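Home | News | Skateparks | Shops | Donate | Contact

Alum Opens Fundraising for New Concrete Bowl in Butville

The skate brand Alum is very happy to announce that fundraising is now open for a new public concrete bowl in Butville, on the old tennis courts behind the swimming pool. Starting in July, every Alum deck sold through a participating shop will send money straight to the build, and there are 2,000 boards in this special run, all of them carrying artwork by Butville skaters.

The idea has been floating around town for years, mostly in parking lots and on the curb outside Awan Skate Shop, where people have been dropping change into a jar by the register for as long as anyone there can remember. That jar has now been counted (it took a whole evening and a lot of pizza!) and it came to $1,339, every cent of which goes toward the first load of concrete.
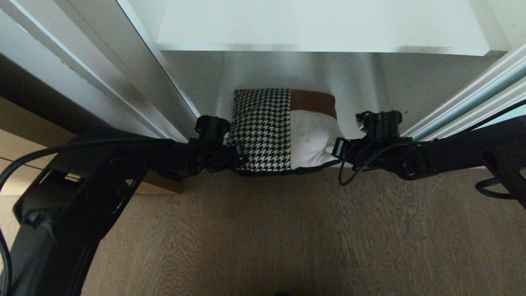
The bowl will matter most to the younger kids, according to Saqib Virk, who added that they have been learning to drop in off a loading dock and deserve something with a proper curve to it. So far 953 people have signed the letter of support, and we would love to see many more names on it before the town meeting.

Turitz, the crew handling the design and the pour, has drawn up a mellow shallow end for beginners and a deeper pocket with pool coping for everyone else. The first 100 people to buy a deck will have their names stamped into the deck of the bowl itself – please write clearly on the form, as concrete is hard to correct.

Shops wishing to take part, and anyone with a shovel and a free morning, can ask for Fahad Rajput at Awan Skate Shop after 11 a.m.

This site uses cookies. By continuing to browse you agree to our use of cookies. Accept | Settings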